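Opinion > Home Life > Columns

Leave the Walls Alone for a While

I moved into my place in Promness in February, and the first thing everybody asked was what color I was going to paint it. Not how the move went, not whether the heat worked. Color! My friend Asuka Tsuchiya had a stack of paint cards in her purse before I'd found the box with the forks in it.

So let me say it plainly. I think you should live with white walls for a good long stretch before you touch them, and I think most of us paint way too soon.

I say this as a repeat offender. In my last apartment I did the bedroom a deep green over one weekend because I'd seen it in a magazine (a dentist's office magazine, so who knows how old it was). It looked great at noon. At seven in the evening, which is when I'm home, it was like sleeping inside a pickle jar. I lived in that jar for 14 months, and then I paid to have it covered up before I moved out.

My neighbor Wayne Kettle thinks I'm being a coward about it. He says a white room looks like you haven't unpacked, and that paint is the cheapest fun a grown person can have. He's got a point on the cost, I'll give him that. But he's also painted his kitchen three times, and I've heard him on the subject of edging tape, and it did not sound like fun to me.

What I like about waiting is that you start to learn the place. I know now where the sun comes in late in the day. I know which corner goes gloomy when it rains, and that the hall needs a lamp a lot more than it needs a color. I'd have gotten every bit of that wrong in the first week, with total confidence, holding a roller.

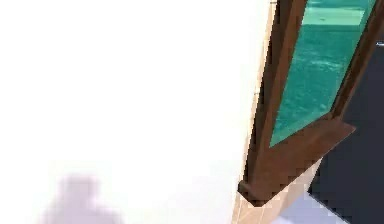
And there's the wood. People forget that paint has to get along with everything already in the house, the doors and the floors and your grandmother's dresser. A warm brown that looks just fine next to plain white can go downright orange beside the wrong blue. Ask me how I know.

Will I paint in the end? Sure, probably. I've got my eye on a soft yellow for the kitchen, and Asuka still has those cards. But I'm giving it until next February, and Wayne can grumble over the fence all he wants.

More columns
In Defense of the Ugly Couch
Why I Quit Buying Throw Pillows
The Lamp Is Doing All the Work

© Promness Columns | Contact | Back to top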